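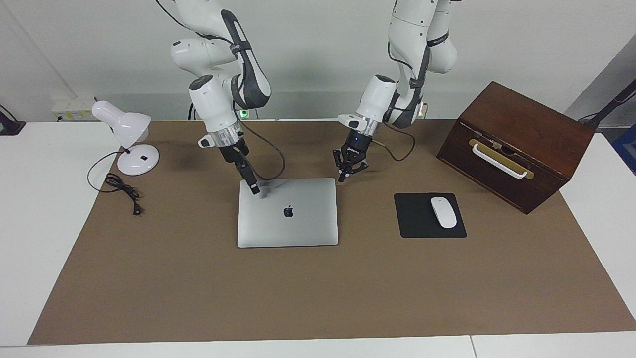 4. Teaching Prikosard your table

Prikosard is the part of Voleo that decides where things are and which arm should go after them. It is fairly good at both once it has been told what a table is. This section covers the telling. You should already have finished section 3 (joint zero and cable check). If you skipped it, the planner will let you know in its own way.

4.1 Before you start

Put out the things you mean to work with and leave them where they are until step 7. A desk set is a good first layout: laptop, mouse, lamp, one box with a handle. Close the laptop. An open lid is a thin object with a fat shadow, and the software has been known to prefer the shadow.

4.2 Building the scene

1. Start the planner with both arms in hold. The status line should read READY, TWO ARMS. If it reads READY, ONE ARM, it is counting correctly and you have a loose connector.

2. Open Scene, then New. Type a name you will recognize in May of next year. Our own server has 38 scenes called "test".

3. Select Fixed View and press Find Surface. Click the mat, then click the bare table beside it. Prikosard treats these as two surfaces until you press Merge.

4. Press Find Objects and wait up to 60 seconds. Colored outlines appear one at a time, the big easy ones first.

5. Fix the labels. Power cords usually come back as "unknown, soft". Set them to Avoid. Do not set them to Grasp to see what happens. Eusebio Restrepo has already seen what happens, and his notes are in Appendix C.

6. Switch to Head View and press Match. Each object should keep the same label in both views. Left and right trade places between the two, so go by the label and ignore your instincts.

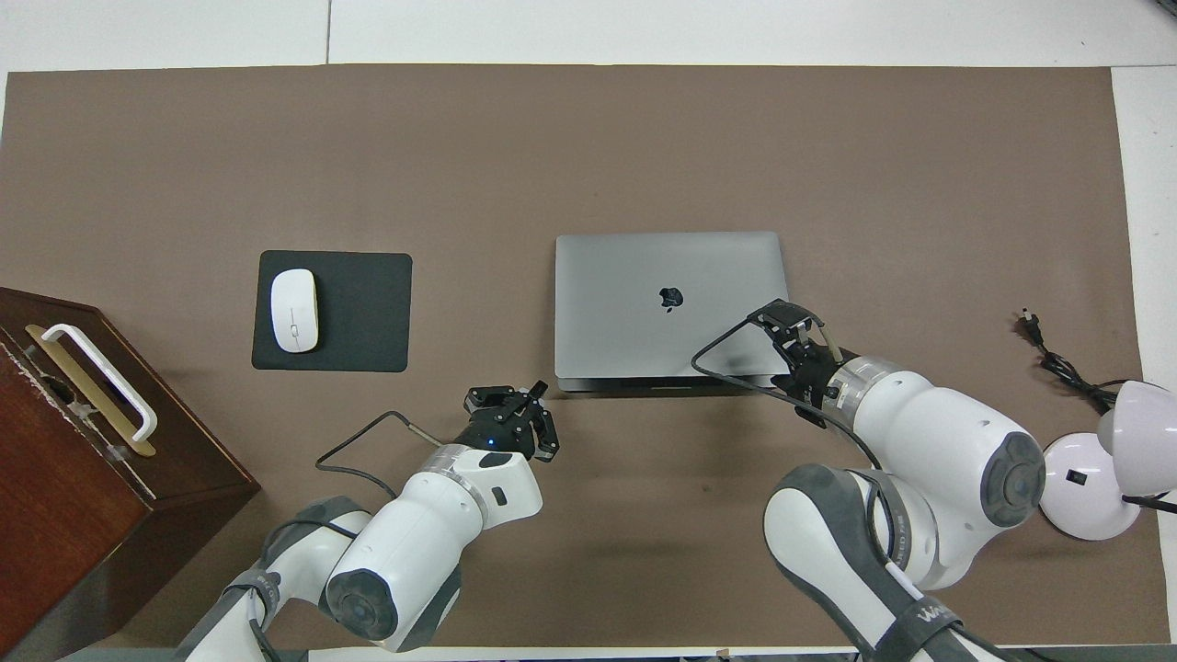 7. Open Assign and give each object an arm. The default is whichever gripper is closer, which works until something sits near the middle and both arms make the same polite offer. For anything in the shared zone, pick an arm yourself and tick Lock.

8. Press Dry Run. The planner draws both paths on screen and moves nothing. Play it at least 3 times from different angles.

9. Set Speed to Slow and press Run. Keep a hand on the stop button.

CAUTION: Arm cables are modeled as short, stiff tubes. Real ones hang in loops and go where they like. Leave Cable Margin on, even though it makes every path look timid.

NOTE: Planning gives up after 300 attempts and reports NO PATH. Move one object a little and press Match again. Pressing Run harder has no effect.

4.3 If labels swap

Two dark flat things close together may exchange names between views. Move them apart, clear both labels and repeat from step 4. Fidelina Llanos has a fix in the next release, and has asked us to stop printing which one.

Save the scene before going on to section 5. There is no autosave.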